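Is a roasted maple neck worth the extra money?

Posted by seltby_strings

I'm having a partscaster put together and the shop (Baidoo, they do necks to order) wants $700 for a roasted maple neck. They claim it never moves, never needs a truss rod tweak and sounds "fifty years old." I live somewhere dry in winter and my current neck needs adjusting every February. Is any of this true, or is it just brown maple?

fretbuzz1363

Some of it. Roasting drives out moisture and the wood takes up less of it later, so the neck moves less. "Never" is a sales word. I've owned two and both needed a rod tweak in the first year. As for the fifty years old business - ask them to pick it out blindfolded. 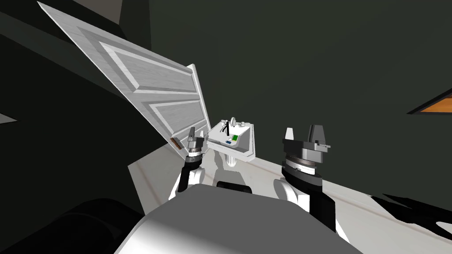
Does a roasted neck still need a finish?

Most makers leave it bare or wipe on a thin coat of oil. I'd oil it, whatever the ad says, as bare maple picks up grime from your hands.

Treltalness

i have one on my Cinau and its great, way better tone, more sustain. worth every penny

plank_1222

More sustain than what? Did you swap only the neck and keep the same frets, nut and strings? I doubt it.

For the original poster: roasted maple can be brittle, so make sure they drill proper pilot holes for the tuner screws. And try keeping the room at 40 percent humidity first. A cheap humidifier may settle your February problem with the neck you already own.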